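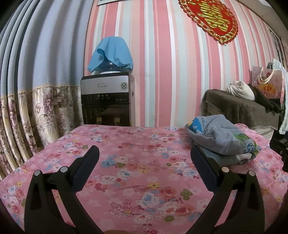 *The pink floral sheet, with its roses and small blossoms in pink, red, white, light blue, yellow and green.*

# Clanditz Quilt and Linen Circle: Minutes of the Regular Meeting

**Date:** 07/04/2024
**Place:** Back room of the Fiston Street library branch

The meeting came to order a little later than planned, as the coffee was slow and several members had not seen each other since spring and had a good deal of catching up to do. The chair welcomed everyone warmly, and gave a special welcome to the three new members who joined us from the Revton side of the river. We hope they will feel at home very soon, and we hope they like lemon bars, which were plentiful.

## Minutes of the last meeting

The minutes were read aloud and approved with one correction. The thread order was for ecru and not for ivory, and the member who placed the order would like that known.

## Money matters

We have 200 dollars in the general fund after paying for the spring batting. The group talked for quite a while over whether to put some of this toward a second ironing board. The old one leans to the left, and everyone who has pressed a long seam on it has an opinion. It was moved and seconded to look for a good used board first and to bring prices to the next meeting. Carried, with one member abstaining on the grounds that she is fond of the old one.

Dues will stay at 10 dollars for the year. Anyone who finds that hard to manage should have a quiet word with the chair, and it will go no further.

## Summer quilt for the Verstraete House

The Verstraete House has asked for a lap quilt for the sunroom, and the whole circle was pleased to be asked. We had a long and happy talk over patterns. Some members favored a simple nine patch, which goes together quickly and wears well. Others would dearly love to try an Irish chain, and one sample block was passed from hand to hand and much admired for its points. In the end we voted for the nine patch, with the Irish chain saved for winter when we will all be glad of something slow to work on.

Colors are to be soft and cheerful. Floral prints are welcome, and old bed sheets in good condition make a lovely soft backing, provided they have been washed and the worn parts cut away. A member reminded us that tightly woven sheets can be a trial to hand quilt, and that anyone who has broken needles on one will know what she means. We agreed that this backing will be tied instead, in pearl cotton.

Each member is asked to sew five blocks. Please use a quarter-inch seam and press toward the darker fabric. If your blocks come out a bit small, bring them anyway and we will find a way to make friends of them in the layout.

## Linen table at the July sidewalk sale

We have been given the corner spot again, with shade for most of the morning, and what a blessing that will be. Pillowcases sold best last year and aprons did nicely too. The napkins did not, and there was some discussion of whether the price was too high or the ironing too casual. It was decided to sell them tied in sets with ribbon and see how they do.

Offers were made of two folding tables and a cash box. We still need:

- a tablecloth long enough to hide the bins underneath
- clothespins, the wooden kind with springs
- change, mostly ones and quarters
- somebody with a strong back for the early setup

The sign-up sheet went around the room and came back nearly full, with only the last hour of the afternoon wanting company.

## Library and fabric closet

The closet is very full again, bless us all. Please do not leave bags on the floor, even with a note on them. The flannel has been moved to the bottom shelf, and cottons are sorted by color down to the greens, where we ran out of afternoon. Help with the blues and purples would be gratefully received.

Two pattern books are still out. There are no fines and no hard feelings, and the basket by the door will take them whenever they happen to turn up.

## Other business

A member asked if we might start half an hour earlier in the summer on account of the heat. There was general agreement, but the library will have to be asked about the key. The chair will call.

The circle sent its love to those who are home with bad knees, and a card was signed by all present.

## Show and tell

We saw a crib quilt in yellows, a mended tablecloth with a darn so fine that we had to hold it to the window to find it, and a tote bag that was meant to be a skirt. All were warmly applauded.

The meeting adjourned to the refreshment table, where the last of the lemon bars was divided fairly.

*Respectfully submitted by the recording secretary*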